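五百八十一番

2021年10月15日掲載

デケルの教会に着任したのは二月だった。前の牧師は暮れのうちに引っ越していて、牧師館の台所には鍵の束と、ボイラーの扱い方を書いた紙が置いてあった。紙の裏に、グラストウッドの礼拝は月に一度、第二週の午後、と書き足してあった。

グラストウッドまでは六十キロほどある。途中にオルトナーという集落があり、そこを過ぎると店がない。私はオルトナーで給油をして、缶のコーヒーを買い、それから峠を越えた。雪は道の両側に寄せてあったが、日陰はまだ凍っていた。

礼拝に使うのは、もとの小学校の音楽室だった。オルガンはあるが弾く人がいないので、讃美歌は歌える人が最初の音を出し、あとの人がそれについていく。初めての日、私は聖書を読み、短い説教をし、最後に歌いたい讃美歌がありますかと聞いた。前の牧師がそうしていたと聞いたからだった。

窓際の老人が手を挙げた。

「五百八十一番をお願いします」

私は讃美歌集をめくった。五百八十一番はなかった。うちの教派の讃美歌集はそれよりずっと手前で終わっている。私がそう言うと、老人はうなずいて、では何でもいいです、と言った。私たちは別の歌を歌った。老人はそれも最後まで歌った。 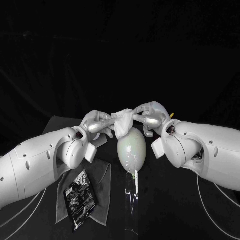

三月から夏まで

翌月も老人は同じ番号を言った。私も同じことを答えた。ほかの人たちは慣れているようで、誰かがすぐに別の番号を挙げた。帰りがけに、前の牧師のときもそうだったのですかと戸口にいた女の人に聞いてみた。そうです、毎回です、と女の人は言った。牧師さんはどうしていましたか。別のを歌っていました。

デケルに戻ってから、書庫を調べた。書庫といっても牧師館の二階の物置で、古い月報や、誰かの按手礼の式次第や、使わなくなった子ども向けの教材が棚に積んである。古い讃美歌集も出てきた。表紙の取れたもの、別の教派のもの、楽譜のない歌詞だけのもの。一冊ずつ最後のページを開いた。五百番台まであるものは見つかったが、五百八十一番まで届くものはなかった。

四月の訪問のとき、礼拝の前に老人の隣に座った。どんな歌ですかと聞いた。

「出だしは、夜の、です」

「夜の、何でしょう」

「夜の、で始まります。そのあとは歌い出せば出てきます」

では少し歌ってみてくださいと頼んだが、老人は首を振った。最初の音は自分では出せない、母がいつも出していた、と言った。

五月は、峠で車が動かなくなって行けなかった。六月に行くと、老人は来ていなかった。膝の具合が悪いのだという。礼拝のあと、教えてもらった家を訪ねた。老人は居間の椅子に座っていて、足を台に載せていた。私は聖餐のパンとぶどう汁を出し、式文を読んだ。終わると老人は、歌は、と言った。私は知っている夕べの讃美歌を一つ歌った。出だしは「夜の」ではなかった。

老人は黙って聞いていた。それから、両親はズストデールから来たのだと話した。鉱山が閉まった年に、教会ごと移ってきた。こちらで山を拓いて、最初の冬は納屋で礼拝をした。讃美歌集は一冊しかなく、母がそれを持って最初の音を出した。その本がどうなったかは知らない。

帰り道、オルトナーの給油所に車を停めて、ズストデールの教会の電話番号を手帳に書いた。番号は教区の名簿に載っていた。電話をかけたのは翌週になってからだった。葬儀が続いたのと、屋根の修理の見積もりが来たのとで、ほかのことができなかった。

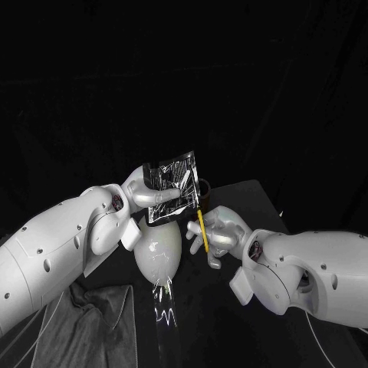
古い本なら牧師室の戸棚にまだあるはずです、ただ五百八十一番というのは番号ではなくてページかもしれません、と電話口の声は言った。あのころの人たちは歌をページで呼んでいたので。調べて折り返します、少し時間をください、とその声は続けた。

私は礼を言って切った。ページだとは考えていなかった。もう一度物置に上がり、古い讃美歌集を今度はページで引いてみた。たいていの本はそこまで厚くなかった。一冊だけ、祈祷文と合本になった分厚いものがあり、五百八十一ページを開くと、葬儀のときの祈りの途中だった。歌ではなかった。

折り返しの電話はなかなか来なかった。七月の訪問で老人の家に寄ると、膝は少しよくなっていて、戸口まで出てきた。ズストデールに問い合わせていることを話した。老人は、そうですか、と言い、冷たい麦茶を出してくれた。それから私に、二十年この土地で畑をやってから初めて自分の家を建てたこと、そのとき牧師が来て祝福の祈りをしたこと、その牧師は歌がひどく下手だったことを話した。

八月の初めに封筒が届いた。差出人はズストデールの教会で、手紙はなく、コピーが二枚入っていた。一枚目の上の隅に五百八十一とあった。やはりページの数字だった。歌の番号のところは汚れていて読めない。出だしは「夜の守りに」だった。四声の楽譜がついていて、節が多い。二枚目には残りの節が続いていた。

私は楽譜がそれほど読めない。牧師館のピアノで、右手だけで上の段を弾いてみた。三拍子で、途中に一か所、思ったより高く上がるところがあった。そこがうまく歌えるようになるまで、夜に何度か練習した。隣の家の犬が吠えるので、窓を閉めて歌った。

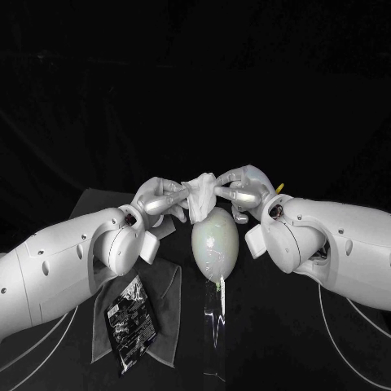
芹生 和枝

八月の第二週は暑かった。音楽室の窓を全部開け、扇風機を回した。老人は杖をついて来ていて、いつもの窓際に座った。私は歌詞のコピーを配った。説教は予定より短くした。原稿を一枚、車に置いてきてしまったからだった。

最後に、歌いたい讃美歌がありますかと聞いた。老人は手を挙げて、五百八十一番をお願いしますと言った。

はい、と私は答えて、最初の音を出した。少し高すぎたので止めて、出し直した。「夜の守りに」まで私ひとりが歌い、そのあとから老人の声が入った。低い声だった。楽譜の一番上の段とは違っていて、あとでコピーを見ると、老人が歌っていたのは下から二段目だった。ほかの人たちは紙を見ながら、わかるところだけ歌った。高く上がるところで私はやはり外した。

三節目の歌詞は、老人の覚えているものとコピーとで違っていた。私は紙のとおりに歌い、老人は自分のとおりに歌った。ズストデールではそう歌っていたのか、移ってきてから変わったのか、納屋の冬に誰かが間違えてそのままになったのか、聞けばよかったのだが、そのときは次の節に進んだ。

礼拝が終わると、老人はコピーを四つに折って胸のポケットに入れた。母はもう少し遅く歌いました、と言った。

「来月はそうします」と私は言った。

お茶が出て、屋根の話になった。デケルの屋根のことで、グラストウッドの人たちも献金の行き先を気にしていた。私は見積もりの額を伝え、秋に教区の会議に諮ることを話した。梨をもらい、袋を助手席に置いて、日のあるうちに峠を越えた。オルトナーの給油所はもう閉まっていたが、燃料はデケルまで足りた。

牧師館に戻って、ズストデールに礼状を書いた。三節目の歌詞が違っていたことも書き、老人の歌ったとおりに、思い出せるだけ写した。一行だけどうしても出てこなかったので、そこは空けて、来月聞いておきますと書き添えた。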